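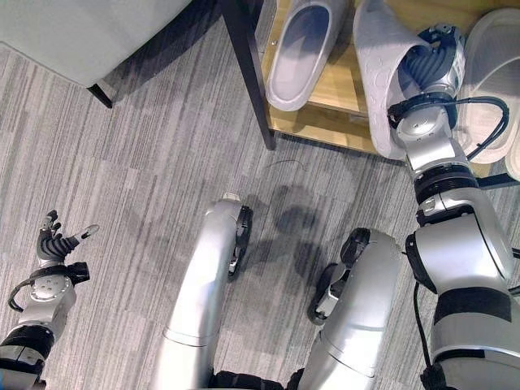 Recipe Development Technician, Shelf-Stable Meals

Kundisik
Fixed term, 38 hours per week
Reports to: Styliani Raptis, Test Kitchen Manager

About the position

Kundisik publishes recipes for home cooks who work mainly from the pantry: tinned fish, dried pulses, long-life milk, jarred sauces, rice, pasta and flour. The recipes appear on our website and in a printed household cookbook that is revised every second year. The next edition is in preparation and the test kitchen needs one additional technician to work through the chapter on legumes and the chapter on tinned fish.

The technician cooks recipes as written, measures and records what happens, proposes corrections, and cooks them again. Original recipe writing makes up a small part of the job in the first half of the term and a larger part in the second. Applicants who are mainly interested in styling, presenting or restaurant service should read the duties below carefully before applying.

The edition will contain 337 recipes. Of these, 59 are assigned to this position. Most have been through one round of testing already and have notes attached. Some of the notes are good. Others consist of a single word, and in those cases the recipe is treated as untested.

Duties

Test cooking
- Prepare each assigned recipe at least three times, using household equipment and ingredients bought from an ordinary supermarket.
- Record ingredient weights before and after draining, soaking or trimming.
- Record cooking times, burner setting or oven temperature, pan diameter and final yield by weight and by serve.
- Note the brand, tin size and drained weight of every tinned product. Drained weight varies considerably between brands of chickpeas and the recipe has to work across that range.
- Repeat baked recipes in both a fan-forced and a conventional oven.

Recipe editing
- Convert drafts to the Kundisik house format. Metric weights come first, then cups and spoons. We use the Australian 20 mL tablespoon and the 250 mL cup.
- Rewrite method steps so that each contains one action or one closely linked group of actions.
- Replace doneness instructions that rely on time alone. "Simmer 15 minutes" is not accepted without a description of what the cook should find at the end of it.
- Check that every ingredient in the list is used in the method, and in the same order.
- Flag substitutions. A reader who has cannellini beans and no borlotti should be told whether it matters.

Storage and reheating
- Write the storage line for each recipe, following the kitchen's food safety sheet.
- Reheat one portion of each recipe from the fridge and, where the recipe says it can be frozen, one from the freezer.
- Discard anything that has been out of temperature control for longer than the sheet allows, and log it. There is no penalty for discarding food under this rule.

Tasting sessions
- Prepare samples for the weekly tasting, held on Monday at 11 am.
- Label samples by code only. Tasters are not told the brand or the version.
- Enter the score sheets on the same day and write a short summary for Styliani Raptis.

General kitchen work
- Share the shopping, stock rotation, washing up and bench cleaning with the other technicians. This takes up a good part of every day and is not delegated.
- Check and log fridge and freezer temperatures at the start and end of each shift.
- Calibrate probe thermometers in ice water on the first working day of each month.

What we need from you

Essential
- At least two years of paid cooking, baking, recipe testing, catering or food technology work, or a completed trade or diploma qualification in one of these.
- A current food handler certificate, or willingness to obtain one before starting.
- Accurate weighing and note-taking. You will be asked to demonstrate this at the trial.
- Clear written English at the level of an ordinary recipe. We are not looking for descriptive flourish.
- Working knowledge of spreadsheets: sorting, filtering, simple formulas.
- Ability to taste all foods in the two chapters, including sardines, mackerel, anchovies, lentils and beans. Applicants with an allergy to fish, legumes, sesame or wheat can't be placed in this position but may ask to be kept on the list for others.
- Ability to stand for most of a shift and to lift cartons of tins. A trolley is provided.

Useful, not required
- Experience with pressure cookers, both stovetop and electric.
- Experience cooking dried beans at volume.
- Knowledge of pantry cooking from a tradition that is thin in the current book. The last edition had very little from West Africa, the Caribbean or the Philippines, and the editor would like to correct that.
- A second language.

Terms

The position is full time for the length of the edition, with a probation period of three months. Ordinary hours are 7.30 am to 3.36 pm with a 30-minute unpaid meal break. Evening or weekend work is uncommon; when it occurs it is repaid as time in lieu. Four weeks of annual leave accrue over a full year, pro rata for shorter service. We ask that leave not be taken in February, when the final proofs are checked against the test records.

The pay rate depends on qualification and years of experience. The full scale is sent to every applicant who reaches the trial stage, and to anyone who asks for it earlier.

Aprons, knives, scales and thermometers are supplied. Technicians may use their own knives if they prefer. Closed, non-slip shoes are your own responsibility, with an allowance paid after the first month. Leftover food that meets the storage rules may be taken home at the end of the day, and most of it is.

The kitchen

There are four domestic work bays, each with a cooktop, an oven, a sink and a bench. Two bays have gas and two have induction. Technicians rotate between them on a fortnightly roster so that no recipe is tested on one heat source only. Cookware is middle-range and deliberately ordinary. We keep some warped and worn pans in use, as many readers have them, and results from those pans are recorded separately.

Dry goods are supplied by Britenent under a standing order. Everything else is bought at retail by the technicians. Britenent has no say in the recipes, and brand names don't appear in the book.

The kitchen team consists of Styliani Raptis, Iason Zacharopoulos (baking and flours), Glykeria Makris (vegetables, soups and preserves) and the successful applicant. Miklós Kiss edits the cookbook and attends the tasting sessions. Disagreements over seasoning are settled by the score sheets. Disagreements over wording are settled by Miklós.

Sample of the work

The note below is taken from the current test log, lightly shortened. It shows the level of detail expected.

Braised lentils with tinned tomato, version 3. Bay 2, induction, 24 cm saucepan with lid. Brown lentils 250 g, rinsed, not soaked. Onion 140 g after peeling. Tomatoes one 400 g tin, whole, crushed by hand. Water 750 mL. Onion soft at 8 min, medium. Simmer began at 14 min. Lentils still chalky in centre at 22 min of simmering, tender with skins intact at 31, splitting at 38. Salt added at end; version 2 salted at start, no difference found by tasters. Final weight 1,120 g, four serves. Liquid too thin for serving on toast, fine for a bowl. Suggest 650 mL water and a line telling the cook to top up if the pan runs dry. Vinegar 10 mL is not detectable, try 20.

How to apply

Send the following in one file:
- A résumé of no more than two pages.
- One recipe that you have cooked many times and that uses at least one tinned or dried main ingredient. Set it out as you would want a stranger to read it. It doesn't need to be original, but tell us where it came from.
- A test note for that recipe in the style of the sample above, from a batch cooked for this application. If the batch went wrong, send the note anyway. A clear record of a failed batch is worth as much to us as a clear record of a good one.
- The names of two referees. They are contacted only after the trial and only with your agreement.

A cover letter is optional. Photographs of food aren't needed and won't be assessed.

Address applications to Anastasia Karamanlidis, Staffing, through the form on the Kundisik careers page. Choose "Test kitchen" from the first menu and "Technician, legumes and fish" from the second. Applications sent under another heading are forwarded, but this can take a week or more.

Selection

Applications are read by two people, with names removed from the recipe and the test note. Those selected are invited to a paid trial of one half-day. At the trial you will:
- cook one supplied recipe that contains deliberate errors
- mark up the recipe as you go
- weigh and portion the result
- take part in a blind tasting of tinned chickpeas
- talk with Styliani and Glykeria for 20 minutes or so, mainly about your mark-up

There is no separate panel interview. The recipe is sent to you the day before, so there is time to read it and ask questions. Travel costs within the region are reimbursed on receipts. If you need an adjusted bench height, a seated work position, an interpreter or another arrangement for the trial, say so on the form and it will be organised.

Every applicant receives a reply. Those who attend the trial also receive a copy of their marked-up recipe with our comments.

Former applicants may apply again and should send a different recipe from last time.

Questions about duties and the kitchen go to Styliani Raptis. Questions about pay, leave and the form go to Anastasia Karamanlidis. Both can be reached through the contact page, and calls are taken between 2 pm and 3.30 pm, after the benches have been cleared.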